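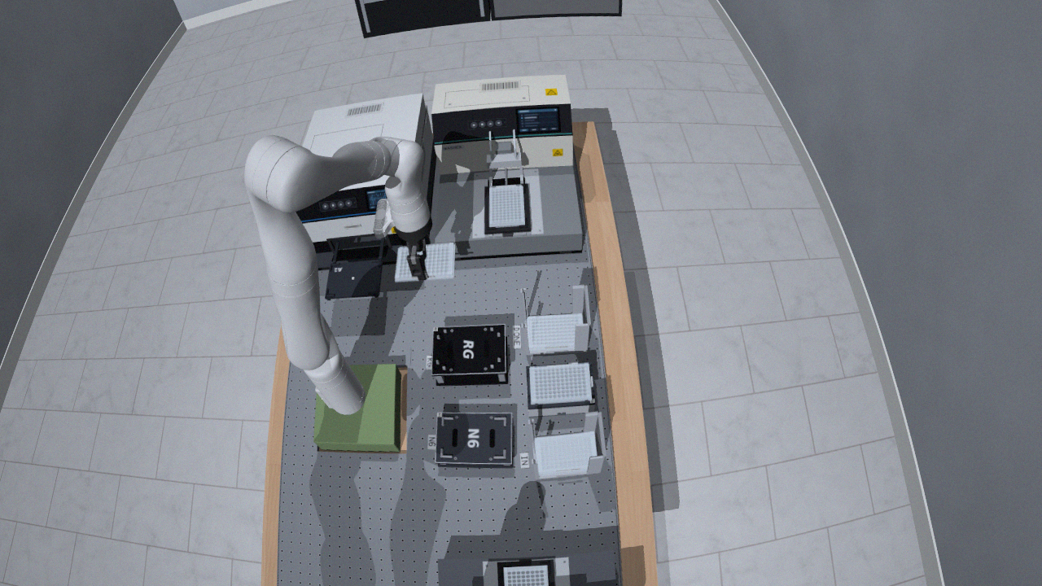 Equipment Planning and Procurement Coordinator, Laboratory Automation

Print this page | E-mail this page
Reading time: 5 minutes

Posted 06/12/2025

The Trinus Institute invites applications for the position of Equipment Planning and Procurement Coordinator in its Laboratory Automation Office. The position is full-time, 40 hours per week, and is based at the Institute's Altach building. The appointment is for a fixed term, with the possibility of renewal subject to funding.

Background

The Institute has approved a plan to move a large share of its plate handling from manual work to robotic benches. Each bench brings together a robot arm, plate-reading or plate-processing machines, fixed stations and marked positions for incoming and finished plates. Layouts are prepared and reviewed in simulation before any order is placed. The first of these benches, known within the Institute as Fluvik, has reached the stage at which its equipment list must be priced, compared with at least two supplier offers per major item, and entered in the capital budget.

A second bench, Đồng, is at an earlier stage. Its floor position has been agreed upon, but its equipment list has not. The person appointed will take responsibility for both lists and for the schedule of purchases that follows from them.

The position reports to Oanh La, Head of Laboratory Automation, and works daily with Thiện Âu, who is responsible for bench layouts and simulation models, and with Aliki Panagiotou of the Finance Office.

Duties

The Coordinator will:

- Maintain the equipment list for each bench, including arms, grippers, instruments, plate holders, guards, mounting plates and bench hardware.

- Request and compare quotations. Comparisons must cover purchase price, delivery, installation, training, service contracts and the expected cost of spare parts over the planned life of the equipment.

- Prepare the yearly capital request for the Laboratory Automation Office and the quarterly spending reports that follow it.

- Check with the layout staff that an item offered by a supplier will fit the space allotted to it on the bench, and that the arm can reach its plate position. An instrument whose deck height or depth differs from the model must be returned for layout review before the order is signed.

- Keep a register of items that are easy to overlook in a budget – cables, fasteners, labels, adapter plates, replacement gripper fingers – and make sure that each has a budget line.

- Arrange site visits with suppliers, and attend acceptance tests when equipment is delivered.

- Plan for the retirement or reassignment of manual equipment that a bench replaces.

- Keep purchase records in good order for internal and outside audit.

The Fluvik bench is planned for a throughput of 600 plates per week. Purchases of consumables must be forecast against that figure, and the Coordinator will revise the forecast when the figure changes. The combined equipment register for the two benches now stands at 169 lines, of which a large part still lacks a confirmed price.

Required qualifications

Applicants must hold a bachelor's degree, or have equivalent work experience, in a field such as engineering, laboratory science, supply management or accounting. They must also have:

- At least three years of experience in buying or budgeting for technical equipment.

- A good working knowledge of spreadsheets and of at least one purchasing system.

- The ability to read a bench layout or equipment drawing and to discuss it with technical staff.

- Clear written English. Much of the work consists of letters to suppliers and short reports to managers.

Preferred qualifications

Preference will be given to applicants who have worked in a laboratory that uses multi-well plates, or who have taken part in the purchase and installation of a robot arm. Experience with service contracts for laboratory instruments is an advantage. Programming skill is not required. The person appointed will be given access to the simulation software and will receive training in viewing layouts, measuring clearances and leaving comments for the layout staff.

Working conditions

Most of the work is carried out in an office next to the automation laboratory. Some tasks take place at the benches, where all staff must complete the Institute's safety course before working near a moving arm. Travel to suppliers is limited to a few trips per year and is paid by the Institute. Work from home is possible up to two days a week after the first three months, except during delivery and acceptance periods.

Salary and benefits

Salary will be set according to the Institute's scale for professional staff, taking into account education and experience. Benefits include health coverage, a retirement plan, paid leave and a yearly allowance for job-related courses. Relocation support may be granted on request and should be raised at the interview stage.

How to apply

Applications must quote reference number 742 and must contain the following:

1. A cover letter of no more than two pages, explaining the applicant's experience with equipment budgets.

2. A current résumé.

3. A sample of written work, such as a purchase comparison, a budget request or a supplier review. Prices and supplier names may be removed where they are confidential.

4. The names and contact details of two persons who can speak to the applicant's recent work.

Applications should be sent as a single file to Nhàn Trình in the Personnel Office. Incomplete applications will be returned once for completion – after that they will not be considered further.

Selection

Applications will be reviewed as they arrive, and the position will remain open until filled. Applicants chosen for interview will be asked to complete a short exercise in which they receive a partial equipment list for a plate-handling bench, together with two supplier offers, and prepare a one-page recommendation. One hour is allowed for the exercise. The interview panel will consist of Oanh La, Aliki Panagiotou and a member of the laboratory staff.

Questions about the duties of the position may be directed to Thiện Âu. Questions about salary, benefits or accommodations for applicants with disabilities should be directed to Nelly Inga in the Personnel Office.

The Trinus Institute is an equal opportunity employer. All qualified applicants will receive consideration, and employment is subject to verification of the right to work.

Print this page | E-mail this page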